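About Mellham Dog School

Small school, small classes. Never more than 6 dogs in the room.

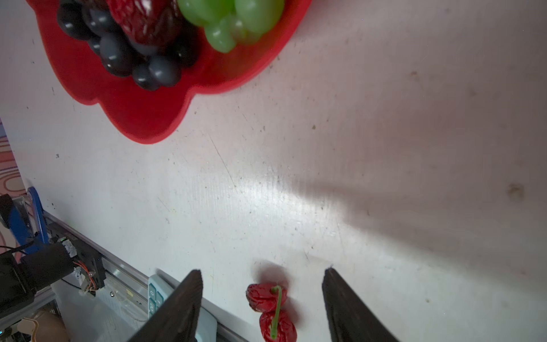

Started by Solange Marinho after 5 years of walking other peoples dogs and watching them get dragged down the street. Balakrishnan Sundaram joined later, does the puppy side and all the nervous rescues. Both of us live with dogs. Solange has Nanik, elderly, deaf, still boss of the yard.

What we do: puppy basics, loose leash, recall, vet and grooming prep. No choke chains, no shouting. Treats yes, bring lots, cut small.

Classes Saturday mornings at the Ikent hall, side door, park on the grass. One-on-one at your house if you're within 2 miles. Further out, ask, we can usualy work something out.

Shots up to date please. Bring the card first time. Waiting list for puppies opens again in March.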